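Questions about the Prerell hand-held gripper, kit and hire. Applies to kits shipped from October onwards.

## What is in the kit?

One Prerell hand-held gripper with two jointed fingers, one set of spare fingertip pads, the charging lead, a calibration card and the Ladefoged desktop software on a memory stick. The wide-angle camera is fitted before dispatch and should not be removed. Doing so cancels the calibration and the unit has to come back to us.

## What is it used for?

Recording manipulation tasks by hand, without a robot on site. The operator carries out the task with the gripper and the software stores the video together with finger position. Most customers start with sorting and packing small household goods: sachets, snack packets, boxes, cutlery.
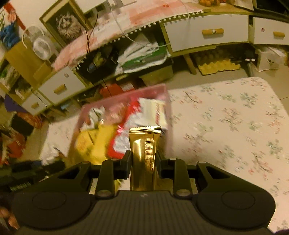
Thin foil and film packets are harder than they look. Grip them by a crimped edge where possible and close the fingers slowly. If the packet folds before the pads meet, open fully and approach again; a partial re-grip gives poor position data.

## Do I need a special room or table?

No. An ordinary bedroom, kitchen or office will do. Patterned cloths are fine and help tracking. Plain glossy white worktops are the worst case - put a cloth over them. Mirrors opposite the work area should be covered.

## How long should one recording be?

Between 15 seconds and three minutes. The software will accept longer files but splits them on upload, and a split in the middle of a grasp makes both halves unusable.

## How many recordings does a project need?

It depends on the task. The Trovemport plan allows 800 uploads a month and the Triltstead plan 1,000. Rejected files do not count towards either limit.

## Why was my file rejected?

The usual causes, in order of frequency:

- motion blur through most of the file
- fingers out of view at the start
- calibration card not shown at the beginning of the session
- error 949 (finger encoder lost; restart the gripper and record again)

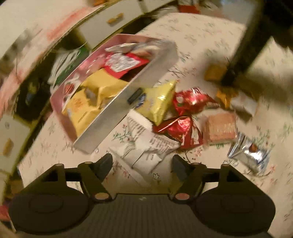 Short bursts of blur while moving between items are accepted. The check looks at the half second before and after each closure of the fingers, so slow down there and move at a normal pace otherwise.

## Can it be used left-handed?

Yes. The control works from either side. Set the hand in Ladefoged under Operator before the first session.

## Can I hire a kit?

Yes, by the month, in the UK only. Hire kits are the same model as those sold. Worn pads are replaced free of charge; bent finger links are not.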